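Wrapping small items for storage in a shared closet

Loose cords, tent pegs and curtain hooks keep better when each set is wrapped as a single upright bundle. The method below is the one used for the Clondurberg rental units and needs a plastic bag, a roll of white tape and scissors.

Lay the bag flat and place the items along one edge, long sides parallel. Fold the bottom of the bag up over the ends before rolling, so that nothing slides out later. Roll firmly toward the far edge, pressing the air out toward the open end.
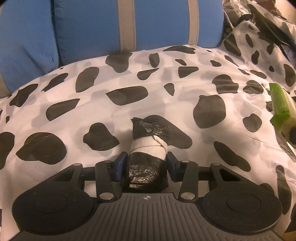
Tape goes on after the roll is tight. Start at the middle and work on a diagonal — a straight band slips down a smooth bag. Several overlapping turns, as on the black bundle with the white band, are enough for anything of that shape. Gather the spare plastic at the top and twist it until it stays lumpy and closed. Do not tape the twist itself if the contents are needed again before June.

Write the contents on a separate tag and tie it below the twist. Hendrik Brouwer numbers his tags by shelf, starting at 2000. Bundles go in the bin standing up, twist end on top, with heavier ones at the back.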